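Notes from the tray-balancing work at Marbridge. Short thread. 1/6

Task: the arm tilts a shallow tray through a thin rod so that a ball rolls to a target and stays there. Everything so far is in simulation. The policy sees joint angles and one camera view, no ball velocity. 2/6

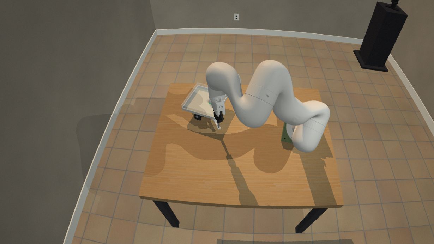
Sim view with the gripper low beside the tray.

We randomize lighting, wall color and viewpoint per episode. Hard shadows stay in on purpose — an earlier policy trained under flat light lost the ball whenever the arm shaded the tray. Nesrin Taşdemir rewrote the light sampler in January and we retrained from scratch. 3/6

Result over 300 held-out episodes: 59 failures with flat-light training, 20 with the new sampler. Same network, same reward, same seeds. Failure means the ball is outside the target radius at timeout. 4/6 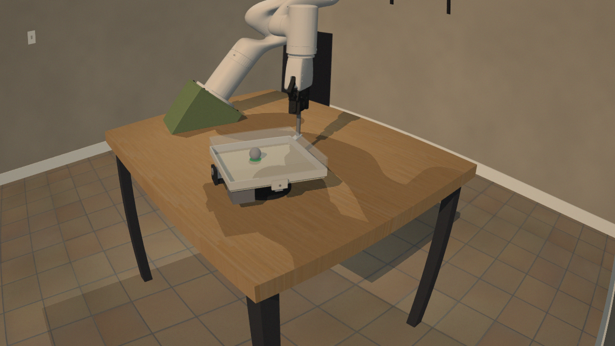
Grey ball over the green marker, rod at the tray's far right corner.

Most of the remaining failures are overshoot near the rim. Stacking more past frames helps a little. Raising the control rate does not. We have not separated friction error from delay yet, so no claim on cause. 5/6

Next: the same policy on the Sturville arm, no fine-tuning. I expect the contact between rod and tray to be the weak point — our model of it is crude. Numbers when we have them, good or bad. 6/6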